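Hall notes, March

Quick one this month, I'm typing it between the dentist and the school run so forgive the spelling.

Spring party first. We have the hall from 2 until 6, doors open at 2:30, and yes the kitchen is ours this time, the whole kitchen, including the big oven. Last year we had the hatch and one kettle and I'm still hearing about it. Oldřich Charvát is doing the soup again. Two pots, one with sausage, one without. He wants people to bring their own bowls if they can. Names on the bottom please, masking tape is fine. There's a blue bowl from last spring still in my pantry, come and get it.

Tickets same as before, $8 on the door, under-fives free. We sold 100 last time and that was a squeeze, so that's the limit. If you already told me you're coming, you're on the list. If you told my husband you're coming, tell me.

Money. The roof fund stands at $730 after the bake sale, which is better than I expected given the rain. Ševčík gave us a quote for the gutter over the side door and they can start after Easter. The gutter over the front door is going to have to wait. Please don't lean bikes under it, the bracket is loose and it drips right down your neck.

Decorating is the morning of, 10 o'clock, coffee provided. We need ladders (two, tall), string, and people who don't mind going up ladders. The paper chains from the winter supper survived in the loft, mostly, so we only need a few more yards. Balloons: please no helium this year. The tank rental went up again and half of them ended up stuck in the rafters, where one stayed untill June. Plain air, tied in bunches by the windows. Pale colors look best against that brown paneling, we tried the red and it looked like a car dealership.

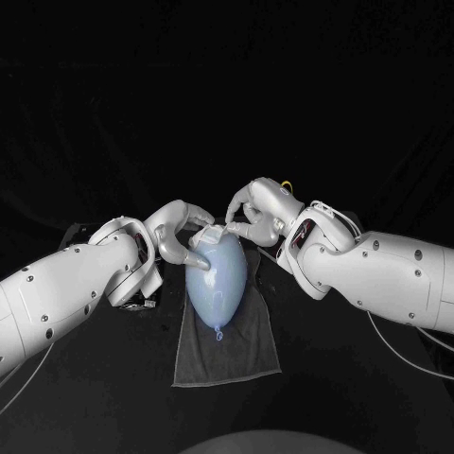

And don't blow them up the night before. We did that once. By lunchtime they'd gone soft and wrinkly and the little ones were upset. Hand pumps are in the cupboard under the stage, left side, behind the folding chairs. If you have a kid who's scared of popping, the side room will be the quiet room, coloring and puzzles, no balloons past that door.

Music. Marnametti are playing from 4, same lineup plus a new accordion. They've asked for a longer table for their stuff and an extension cord that works. Mine doesn't. Anyone?

Raffle. Prizes so far: a hamper from Plomora, a haircut, a voucher for the garden place, a knitted hedgehog (large), and a board game from Jikix that's still in the plastic. More please. Last year's rule stands, nothing alive and nothing homemade in a bottle. Drop things at my house before supper time, porch is fine if I'm out, but not on the step because of next door's dog.

Parking is the usual headache. The lot behind the hall takes up to 10 cars, and that's if everyone parks like they've met another car before. Leave it for the band and for anyone who has trouble walking. The rest of us can use the street by the library. Not the bakery side. They were very nice about it last time and I'd like to keep it that way.

Clean up: we have to be out by 6, so music stops at 5:15 and chairs go back on the rack in stacks, seats facing in. Floor gets swept and not mopped, the varnish is new. Trash goes home with whoever has space in the trunk. I can take two bags.

Other bits. The Tuesday-style tea and cards afternoon (you know the one, whatever day it lands on) carries on as normal, new people welcome, you don't need to know the rules. Choir is looking for altos, and would settle for anyone. Somebody left a gray cardigan with one button missing on the coat hooks, it's been there since the soup lunch. The piano has been tuned so please stop putting plants on it.

Still need: someone for the door from 3 to 4, someone tall, a second big ladle, and a decent bread knife. Call or stop by, I don't always see messages till late.

Oh, and the hall key. Whoever has the spare, bring it back beofre the party. It has a green tag.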